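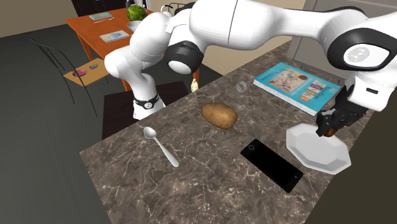
March, night, after the Titstead meeting

Home 20 past nine. Feet wet. Writing this before I forget it all.

Streetlights on Utonach Road still out, the whole stretch from the laundromat down to the underpass. The city says 6 lights. I walk it every night and it's more than that but fine. They have a work order. They had a work order in the fall too.

67 people signed in, best turnout yet. Most came about the car break-ins. One man wanted cameras on every pole, a woman behind me said who's going to watch them, and then it was ten minutes of everbody talking at once. I didn't get to read my whole page. Got through the part about the bus stop and the bell went.

Police handout was one sheet, both sides. Break-ins down from last year. Half the room didn't beleive it. I sort of do. My own car has been fine, though I stopped leaving anything in it, so who knows.

Block watch sign-up: put my name down for the Hong Street end. Regret it a little already. Late shift, two hours, pairs only. Need a better flashlight.

Flyers. 300 to fold by the end of the month and I said yes to those too. Why.

Walked back the long way past the school. Quiet. Kids shooting baskets under the one good light, they said hi. Was I nervous? A bit, at the underpass. Less than last winter.

Call the city again in the morning, ask for the work order number. Milk. Batteries.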